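Workshop notebook – Saturday, coat corner

Started with the coat stand today. It's been bugging me for weeks that everybody drapes jackets over the backs of the office chairs and then the chairs tip when you roll them. So the plan is one tall stand out in the open, wooden hangers on it, and see if people use it. Annunziata Bassi lent us the Kassa box of hangers (79 in there, way more than we need, the rest can go back to her!).

First thing I wanted to know was how a hanger sits on a hook that's already curved. The hanger wire is thin and the stand's arms are pretty fat by comparison, so it's a matter of how much slack you get at the top. 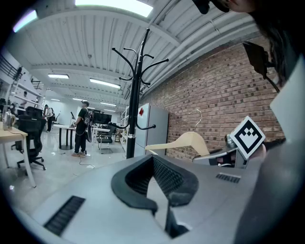 Wooden hanger and the black coat rack, brick wall behind.

Notes on hooks. The upper ones spread out every which way, good for hangers, as long as you don't put two heavy coats on the same side. The lower curling arms with the knobs I'd keep for bags and scarves – a hanger down there just swings into the pole. I wrote "bags low, hangers high" on a bit of tape and then couldn't decide where to stick it, so it's on the inside cover of this notebook for now.

Weighed my winter coat with everything in the pockets, came out at 3 pounds and change. Annunziata wants to try the long Totedau raincoats next, and those drag if the hook is too low. Must measure from hook to floor before she brings them. 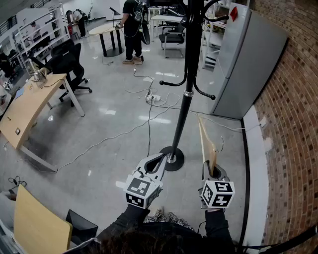 Where the stand should live is still open. I like it near the brick, Annunziata says closer to the door, and we went back and forth on it all through lunch. My worry is the floor more than the wall: the power strip and its cords are out there between the desk and the fridge, and the round base of the stand needs a flat spot with no cable under it. If we run the white cable along the baseboard first, I'm happy with either place.

To do: cable clips, felt for under the base, ask Ania about a second stand (the Wustance one, if they still make it in black).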